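Flat pads or grooved pads for soft goods?

twillandtorque
Original poster
Hi all, long time reader, and I finally have something worth asking. I've been trying two sets of finger pads on our two-finger gripper at the Mudadgate workshop, the plain flat black ones and a set of grooved ones from Flarnevgate, and I can't make up my mind. The job is clothing and accessories, so jeans, belts, scarves, that sort of thing. I gave each set 96 tries over the past month (mostly in the evenings, with a cup of tea going cold beside me) and the flat pads dropped 3 while the grooved ones dropped 27. I really expected it to go the other way! Has anyone else seen this, or have I set something up wrong?

palaniappan_fan
Welcome! What were you picking up, though? Grooves are lovely on a hem or a folded edge, where the cloth can settle into them. On anything round and stretchy I'd be surprised if they helped at all.

lurialab_dropout
I'm going to disagree with both of you, sorry. A gap that big sounds to me like closing force, and I'd want to know whether you ran the two sets at the same setting. We had the Luria controller here for a while and its default grip was far too gentle for grooved pads, because so little of the pad touches the cloth. Turn it up a notch and try again before you toss a perfectly good set of pads in the drawer.

twillandtorque
Original poster
Same setting for both, yes, and I can see now that might be exactly the trouble. I'll run the grooved ones again with more force, but I'm a bit nervous about marking the leather.

palaniappan_fan
Leather is tougher than you think, and you can always put a scrap between the pads first to see what it leaves behind. I still say it's the shape of the thing more than the force. A braid has its own lumps and hollows, and if those don't line up with the grooves you're only holding on by the high spots.

lurialab_dropout
Fair enough on the braid, I'll give you that one. I'd still rather see the numbers. And how's the wrist camera treating you? Ours was hopeless up close until we moved the light, everything past the fingertips went to mush.

twillandtorque
Original poster
The camera has been the happy surprise of the whole business. I can make out the stitching on the denim and even the little stray fibres on the braid, which is more than my own eyes can manage at that hour without my glasses. I had a play with the flat pads on the brown braided belt, gripping it at the narrow end well below the leather tip with the belt lying over a pair of jeans, and I'll do the same grip with the grooved set at the higher force, then put both lots of results up in this thread so you two can carry on arguing properly.
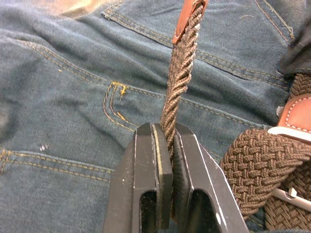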